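Search this site Search
Naltberg Evening College
Introduction to Materials, handout 5: Reading a surface

In the last lecture we spoke about strength. Today we speak about the skin of a material, the part which the hand meets first. Many students believe that a surface is either rough or smooth. For a workshop this is too simple, and I ask you to use three words: form, waviness and roughness.

Form is the general shape. A plate that should be flat may be bent a little, and this is an error of form. Waviness is a slow rise and fall, often left by a machine that shakes. Roughness is the fine marks of the tool itself.

Please remember that the eye is easily cheated. Light that comes from the side makes small marks look deep, and light from above hides them. A surface with many small spots of colour can look rough even when the finger feels nothing. For this reason we look first, then touch, then measure.
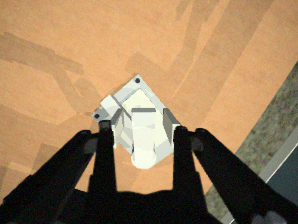 Page last changed: Mon 7 February, Z. Žukauskas

Compare a plain, flat plate with a grainy, mottled surface under shadows. On which one would you trust your eye less? Write your answer before you read chapter 2 of Pritchard.

For the next meeting:
- Bring one small object from home with at least two different surfaces.
- Draw its profile by hand, with the height made 20 times larger than the length.
- Read the pages on wear. Sheila Oakley will lead the discussion in room 241.

Who misses the practical hour can repeat it in June, but please write to me first.

Contact: Zane Žukauskas, Naltberg Evening College | Copyright Naltberg Evening College | Back to top
Shares 2 Comments 0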